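How Our Robot Club Teaches a Robot to Pick Up a Can

Hello, young readers! My name is Ginette Langlois and I help in the robot club of Bundanthorpe. Children from the school often send us questions. The one we get most is this: how does a robot know how to pick up something? I will try to answer with simple words.

First, think about your own hand. When you are thirsty, you take a can and you drink. You do not think about your fingers. But when you were a baby, you had to learn it. You dropped many things, and somebody picked them up again. A robot is a little like the baby, only it is much slower to learn and it never cries.

Our robot is called Zoro. The students of the club chose the name by vote. Zoro has arms, and at the end of an arm there is a gripper. The gripper is the hand of the robot. It has only 2 fingers, so it must squeeze things between them, the same as you do with your thumb and one finger. Try it at home with a spoon! Now try it with an egg, but ask a grown-up before.

Drink cans are good for practice. They are round, they are smooth, and all shops have them. But they are also difficult. If the gripper squeezes too much, the can gets a dent. If it squeezes too little, the can slides down. A can that stands up is easier than a can that lies on its side, because the lying one likes to roll away.

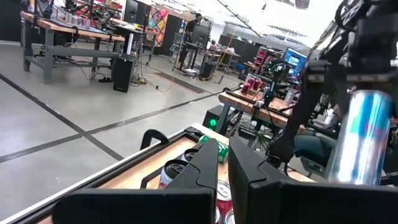 So how does the learning go? A student moves the robot by hand control and shows it what to do. We call this a demonstration. The computer remembers what the camera saw and how the arm moved at each moment. Then the student does it again, with the can in another place. Then again. Last Thursday the team had 381 demonstrations in the computer, and our goal is 1,000. It is a lot of cans.

Why so many? Imagine that you learn to catch a ball, but your friend always throws it to the same place. One day she throws it more to the left. Oops! The robot has the same problem. It needs to see cans near and far, cans which stand and cans which lie, and cans which hide behind other things.

After the demonstrations comes the test. The student takes the hands away from the control and Zoro tries alone. The first time, it closed the gripper on the air. Everybody in the club laughed, and then the students looked for the mistake.

In our club there are six students in each team. They change jobs every week, so each one can drive the robot.

Some words to remember

Gripper: the hand of a robot.
Demonstration: when a person shows the robot how to do a job.
Test: when the robot tries without help.

If your class has a question for Zoro, ask your teacher to write to the club. We read all the letters, also the ones with drawings.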